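Sundino Forum > Handheld Grippers and Data Capture > Hardware Reviews

Boltell replacement finger pads, worth it?

jlyons
Has anyone put the Boltell pads on a handheld pair? We run two-handed tabletop tasks, mostly cutlery and dishes, and the stock pads are glazing over. The shop lists the set as a direct fit. I'm asking about thin items specifically.

kincaid_l
Fitted a set in November. 530 episodes so far, mostly kitchen utensils. Notes:

Fit is correct and the screw holes line up. Torque them by hand, the threads are soft.

Grip on chopsticks is better than stock. Round wooden ones used to roll between the fingers on closing and now they mostly stay where you clamp them. Clear acrylic is the harder case. It is slick, and the operator has trouble judging the edge of it against a patterned cloth.

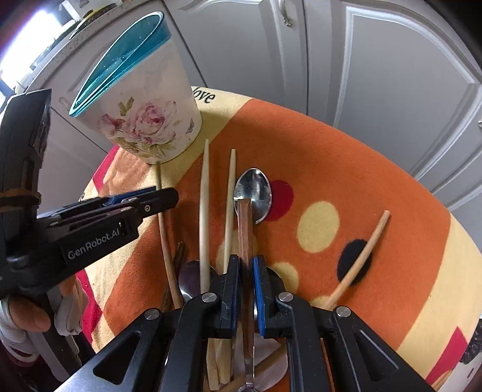

Spoons are fine if you take them by the handle. Bowl first, the pads touch at one point and the spoon pivots. I mark those episodes as failed and move on.

Wear: slight rounding at the tips, nothing torn.

dkleinschmidt
530 episodes is not much. Ours looked good at that stage too. By 600 the left pad had started to peel at the lower corner, and after that closing width readings drifted. We went back to stock.

kincaid_l
Did you degrease before bonding? The sheet in the box says to, in small print on the back.

dkleinschmidt
Yes. Isopropyl, then 7 hours under a clamp. I don't think it was prep. I think the adhesive is marginal and glove lint gets under the edge.

hnwon
Seconding the lint. We switched to tighter knit gloves and the peeling slowed down. Didn't stop.

r_greenberg
For the price of 2 sets you can get the Kasprzak ones, which are molded with a lip and don't depend on glue at the tip. They are thicker, so you lose some closing range and have to recalibrate.

kincaid_l
Thicker is a problem for chopsticks. I tried the Kasprzak on a colleague's unit and could not pick a single one off a flat cloth without dragging it.

r_greenberg
Depends on your approach angle. Come in steeper – it works for us.

jlyons
Thanks. Ordered one Boltell set from Jandham, left hand only, and keeping stock on the right to compare. Will post the peel status when I hit 600.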